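Speaker notes: Laying out a flat assembly board

Session for the Brumside bench training day, June. Slot starts 9:40 am. Notes are in slide order. Handout is the two-page dimension sheet; leave the stack by the door.

Slide 1. Title

Give the scope before anything else. The talk covers single-layer boards used on a table: parts, printed outlines, mat, spacing. Vertical panels and tray inserts are covered in the Sulport session after the break. Take questions on those there.

Slide 2. What the board has to do

A board holds a set of parts in known places and gives each part a destination. Everything else on the sheet follows from that. If a person sits down and has to ask which way is up, the print is at fault.

State the terms as used today. "Part" means anything picked up. "Outline" means the printed line that marks where a part goes. "Plate" means a raised piece with a hole or seat in it. "Margin" means the distance from an outline to the nearest board edge. The Kerslake drawings use "border" for margin. Same measurement.

Slide 3. Board size and orientation

Our standard board is 600 mm on the long side. Set it with the long side running away from the person seated. Reach gets harder with distance, so parts used first go at the near end unless the sequence is meant to exercise reach. Say which it is in the sheet header. Do not leave it to be guessed.

Mention that the older Melatari boards were used crosswise. The outlines were printed for that direction and the labels read sideways if the board is turned. Reprint them.

Slide 4. Mat

Dark textured mat under a white board. Two reasons, both practical: the edge of the board is easy to find by eye, and the texture reduces sliding when a part is pressed down. Smooth mats were tried at Brumside and the board moved on firm presses. If the mat curls at the corners, store it flat for a night before use.

The mat should extend past the board on every side. A dropped part then lands on a soft surface and stays near the work.
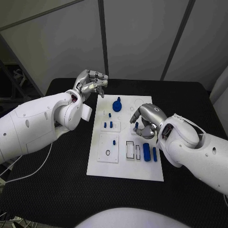
Slide 5. Pegs and seats

The peg is the smallest part in most sets and sets the tolerance for the rest. Check the fit of a peg in its hole before printing anything. A peg that binds gets pushed at an angle, and after enough cycles the hole goes oval. Replace the plate at that point. Filling and redrilling has not held up.

Grip length matters more than diameter. Leave enough peg above the plate for a thumb and one finger. A flush peg cannot be removed without tipping the board, and tipping it spills everything else.

Pause here. Pass the two sample plates down the left side of the room.

Slide 6. Knobs and gear shapes

Gear outlines are harder to place than round ones if the teeth have to line up with a print. Decide whether rotation counts. If it does, mark one tooth and mark the print. If it does not, use a plain circle for the outline and save the ink.

A post on top of the knob gives something to hold and keeps fingers off the teeth.

Slide 7. Printed outlines

Black line on white, thin, closed all the way around. Thick lines look clear from a distance but leave doubt about whether the part belongs on the inside or the outside edge of the line. Our rule is inside edge. Write it on the sheet.

Where two circles sit next to each other, make the difference in size obvious. Minimum center spacing is 56 mm for hand work. Below that, the second part gets knocked while the first is being placed.

Slide 8. Color

One color for all parts in a set is acceptable if shape is the thing being sorted. Mixing colors adds a second cue and people will use it. Keep blue for shape sets so that they are not confused with the color sets on the shelf.

Slide 9. Wear checks

Inspect at 80 cycles, then every 80 after that. Look at hole edges, print under the heaviest part, and board flatness. A gap of 3 mm under any corner means the board is retired from pressing tasks.

Slide 10. Questions

Hold the last five minutes. Collect the sample plates before people leave. Spare dimension sheets are in the blue folder.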